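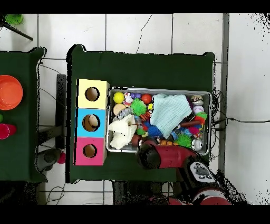 Figure 2. Sorting box and tray of mixed toys on the cloth-covered table.

3.2 Materials and layout

Each sorting station used a table covered in dark green cloth, a sorting box and a metal tray. The box has three cube sections, one each in yellow, blue and pink, and every section has a round hole in its upper face (Figure 2). A wooden ball can be seen resting inside the blue section.

The tray was filled with more than balls on purpose. In our February pilot at the Bogale playroom, a tray of plain balls was too easy, and most sessions were over before we had anything to code. We then moved to mixed trays drawn from the Dornico toy set. Smooth balls share the tray with spiky ones, a baseball, a plush toy and a crumpled knitted cloth. The cloth matters more than we first expected — small items slide under its folds and have to be searched for by touch.

Trays were packed by hand from a written list, but the position of each toy was left to the person packing. Malachy Fahy checked the contents against the list before each session and replaced worn items. We did not try to match ball colors to section colors, and the instructions never mentioned color.

The list was last changed on July 17, 2023, when two toys that rolled off the table too often were taken out. All sessions reported in Section 4 used the revised list. Sessions from the Cukilside site, where a shallower tray was in use, are treated separately.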